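Search this blog... Go

Sun 25 September

The money bit (again)

Right, so the spreadsheet is open on the other screen and I've been moving the same four numbers about since breakfast. I said in June that I'd have the robot arm ordered before the clocks changed, and I still might, but I've changed my mind about nearly everything on the list so I thought I'd write it all down before I change it again.

The pot is £4000. That was the agreement with Musyoka, who owns half the workshop and therefore half of every argument, and I'm not going back to ask for more. It has to cover the arm, the gripper, something solid to bolt it to, the delivery, and whatever I break in the first month. I had been pretending the last one wasn't a category. It is now a row of its own, in red.

The arm

I've been going back and forth between a used Perer and a new Widetti. The Perer is the proper one - heavier, stiffer, joints that feel like they were made for a factory, and the seller is throwing in the controller and a box of cables. It's also the best part of the whole budget before I've bought a single bolt to go with it. The Widetti is lighter and a good bit cheaper and comes with a warranty, and I keep finding forum posts from people who love theirs and one very long post from a man who doesn't.

What I was missing, and Musyoka spotted it in about a minute over a bacon roll, is that I'd been comparing payload figures when I don't need to lift anything. The job I want to crack first is windows. Opening them, shutting them, getting hold of the catch without taking a lump out of the woodwork. A sash stay weighs next to nothing! What I need is reach, and a wrist that can turn over and work upwards, and on that score the two of them are much closer than the price makes out. So the Widetti has gone into the spreadsheet in bold and the Perer has gone into italics, which in my system means "sulking".

The gripper

£700. I know. I had half that down for it to begin with, on the grounds that it's two fingers and a motor, how dear can it be. But the cheap ones I looked at either close too fast or don't open far enough, and they all have a fat body behind the fingers that would foul on a window frame long before the tips got anywhere useful. The MacDonald two-finger one is the first I've liked. You can swap the fingers over, so when I chew up a set on somebody's ironmongery (when, I'm being realistic) I'm only buying fingers.

I'm also budgeting for the mounting plate, because it won't fit the Widetti flange as it comes. Musyoka reckons he can turn one up on the lathe. Musyoka reckoned that about the bracket for the extractor as well, and we've still got a broom handle holding that up, so a bought plate is in the spreadsheet until I've got his one in my hand.

The stand

Another £700, and I resent every penny of it. I wanted to put the arm on the old workbench. I pushed the old workbench with one finger and it moved. So it's a steel pedestal, drilled and anchored into the floor, plus a day's hire of a decent drill, plus the guarding, and I've priced the guarding properly this time after getting told off in the comments last time (fair enough, all of you).

The thing I'm not paying for

I very nearly bought a practice wall. A full-size mock-up, stud frame, a real timber window set in it, tiles on the inside so the light bounced about the way it would in a kitchen. I'd got as far as asking the joiner for a price. Then Lovimow came along, which is a simulation package, and the small workshop licence is cheap enough that I put it on my own card and didn't mention it until the receipt turned up in the shared inbox.

I've been on it every evening since. I've built myself a room with tiled walls and a wooden window, a bit of blue sky outside for morale, and I drive the arm about in there making every mistake I'd otherwise be making at full price. It has already changed the order. I had a second camera down for the side of the cell, and having spent a week looking at things from down by the gripper I think I'd sooner spend that on better lighting. Shadows are a menace. Half of a wall is bright and the other half isn't, and anything that looks for edges gets very excited about the line in between.

It's also made me look much harder at where the arm stands in relation to the window. I'd sketched it too close in. You lose a lot of your view when the hand is pointing up at the ceiling, and there's a lot more palm in the way than you'd guess from the catalogue photos. Moving the pedestal costs nothing on a screen. Moving it once the anchors are in the concrete is a Saturday gone and a row of holes to trip over.

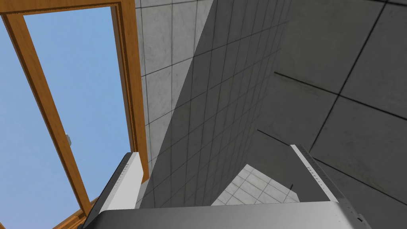
Anyway, the lead times. The Widetti people are quoting six weeks, and that's from when the deposit clears, so the plan is to order the arm first and the pedestal a fortnight after. The gripper is in stock so that can wait. Delivery I've left as a range, because nobody will give me a straight answer about a pallet going down our lane, and the last lorry driver who tried it rang me from the wrong farm.

What's left over goes in the red row. If it's still there at Christmas, Musyoka wants a new extractor bracket out of it.

Comments

Pedestal Pete
Glad to see the guarding has its own money this time. Get a price for the electrics too, I got stung on that. Our supply needed a new circuit before anyone would even plug the thing in.

Hilary
I'd have gone for the Perer, but then I've never had to stick to a budget in my life. How are you finding Lovimow on an older laptop? Mine sounds like a hairdryer if I open more than one browser tab.

Author reply
Pete - ah. Electrics. New row going in now, thank you (I think). Hilary - it runs, but I turned the shadows down for the first few evenings and only put them back up when I wanted to be annoyed.

Musyoka Shemweta
The bracket is on my list. The broom handle is fine.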